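Do Wire Baskets Save Any Time at the Table? Project Report, Group 7

Prepared by Ashraf El-Sayed, with Demetrius Oyelaran and Ignacio Tillman
Supervisor: Kazimír Trnka
Submitted 2022-04-10

1. Where the question came from

Most home organising advice says the same thing: put your loose items in a tray or basket and tidying gets faster. Our first reading for the unit, a handout by Shamim Bugti, repeats this claim on page 2 and gives no source for it. We went looking for one in March and found plenty of catalogue copy and very little measurement. Our group doubted the claim from the start and we should say so up front, as it probably coloured how we set the task.

2. What we did

The task was small on purpose. A person clears a few kitchen things off a table and into a shallow basket, then takes them out again and sets them back. We compared this with moving the same things straight to a marked patch of bare table. The Lindqvist procedure we were given in class asks for a full shelf of goods, but we didn't have a shelf and we don't think it would have changed much.

We logged 524 moves in total. A move starts when the item is gripped and ends when it is let go. Anything dropped was logged and left in the count, which Ignacio disagreed with and still does.

The basket is black wire mesh, rectangular, with a raised rim. The table is light wood with rounded corners. We kept to ordinary items such as a metal pot and a white mug.

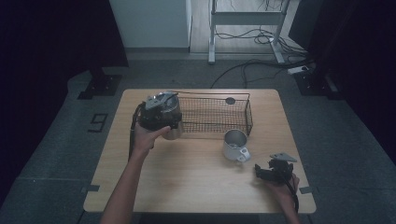
Figure 1. Silver pot held in front of the left end of the basket, with the mug still on the bare table.

3. What we found

Less than we hoped. Moves into the basket were slower than moves to the bare table for the pot, and the difference for the mug was too small to argue over. The pot is the awkward one. Its thin wire handle can catch in a mesh this fine, and the rim has to be cleared on the way in and again on the way out. A mug goes down on wood without any fuss.

Demetrius pointed out that a basket is meant to pay off later, when you carry the whole lot away in one go. That's fair. We only tested a single carry, and one carry is not evidence of anything – so we have left it out of the results.

4. Problems with our own work

The order of the trials was not properly mixed. We did most of the basket moves first, so some of the slowness could just be people learning the task. We also used one basket. A deeper one, or one with solid sides, might behave differently, and the Pronar worksheet suggests trying at least two.

Our timing sheet was rounded to the nearest second. For moves this short that is poor, and we'd be suspicious of any other group that did it.

5. Where this leaves the claim

We can't say baskets are useless. We can say that the time saving in the handout did not show up on our table, and that the colour-coded chart beside it has no units on either axis. Anyone repeating this should time the carry separately and shuffle the trials before starting.

Word count excluding headings and appendix: see cover sheet. Raw timing sheets are in Appendix B.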